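3.2 The button panel and its simulated copy

Most of the arm was built on a bench at the back of the Lidham shared workshop, between the drill press and a shelf of other people's half-finished lamps, and the choices we made there were shaped a good deal by what was already lying in the drawers. The controller board came out of an old Pikholm plotter. The joints were printed overnight, usually on a Sunday when the printers were free, and the gripper went through several shapes before we settled on the plain two-finger version described in Section 3.1. We mention all this because readers who want to repeat the work at home should feel free to swap parts as we did. Very little in the method depends on the exact motors or the exact plastic.

The task itself is a simple one. The arm is asked to press a given button on a small panel, with the panel laid down at an angle it has not been told beforehand. We picked buttons because they are cheap, because a press either registers or it doesn't, and because Dionysis Kokkinos, who did the first wiring, already had a bag of them left over from a doorbell project. Our first trials on the real bench were slow and a bit hard on the hardware. A wrong approach would push the whole panel across the table, and somebody had to walk over and put it back. After 128 real presses we had two cracked fingertips and a strong wish to practice somewhere softer.

We therefore modeled the panel and the gripper in Uibo, the small simulator that we keep for workshop projects, and moved the early training there. The modeling took a couple of evenings. We left the surroundings as plain gray and put our effort into the things the arm needs to find: the edge of the panel, the rims of the buttons and the numbers on their faces. Figure 4 gives a view from the simulator at the scale the arm works with when it is close in.

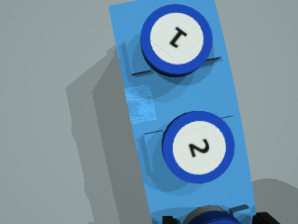

Figure 4. Simulated button panel lying at an angle, with buttons 1 and 2 in view and the dark fingertips of the gripper near a third button at the bottom.

The numbers gave us more trouble than we had expected, and we'd like to dwell on them for a moment. When the panel is turned, the numerals turn with it, and our first number reader had only been trained on upright ones. It would find a button quite happily and then give it the wrong name. We fixed this by turning the training crops through the full circle in steps of 15 degrees, which is a blunt remedy but a cheap one, and the reader has behaved itself since then. Shadows were the other nuisance. We kept them switched on, even though they slow the renderer down, as the bench lamp at Lidham throws strong ones of its own and we wanted the arm to get used to them early.

Training ran for 1273 simulated episodes, each limited to 300 control steps, on a secondhand desktop that also runs the workshop's Kemora booking page. We then went back to the real panel with the same settings, as described in Section 4.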